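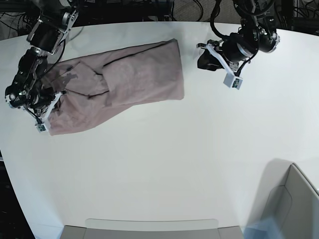
*Tecido rosa-malva sobre tampo branco, com uma ponta apanhada.*

## Dobrar menos, viver na mesma

O método Hailu promete gavetas perfeitas em 4 dobras. O livro tem 300 páginas, o que já devia levantar suspeitas. Passei uma semana de junho a segui-lo e continuo sem perceber em que se gastam as outras 296.

A primeira regra é sensata: trabalhar numa superfície lisa, clara e maior do que a peça. Dobra-se ao comprido, alisa-se, dobra-se outra vez. Só que um tecido macio guarda vincos onde lhe apetece, e uma ponta apanhada ao de leve faz logo um refego. O autor chama a isto «memória da fibra». Eu chamo-lhe falta de ferro.

Vinh Vũ, que dá oficinas de arrumação em Cirnurport, também torce o nariz. «As pessoas dobram a roupa lindamente e depois tropeçam no chão», diz. Cobra 128 euros por tarde e passa metade do tempo a falar de cabos. Achei caro até olhar para baixo.

Cabos pretos enrolados em laços largos sobre a alcatifa, um transformador pousado ao lado, um fio branco a fugir para outro canto: para isto o método Hailu não tem capítulo. A Ninley vende umas caixas próprias, a Muruneck umas fitas. Comprei as duas coisas e não fiquei convencido com nenhuma, porque o cabo que faz falta é sempre o que está no fundo.

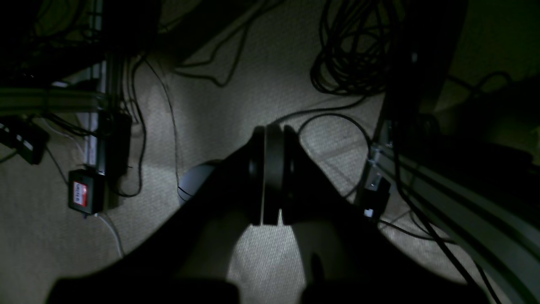
## O que fica

Das regras todas, guardei a da mesa desimpedida. Para os cabos, Vũ recomenda etiquetar as duas pontas antes de enrolar seja o que for. Etiquetei três. O livro emprestei-o à minha irmã, que ainda não o abriu.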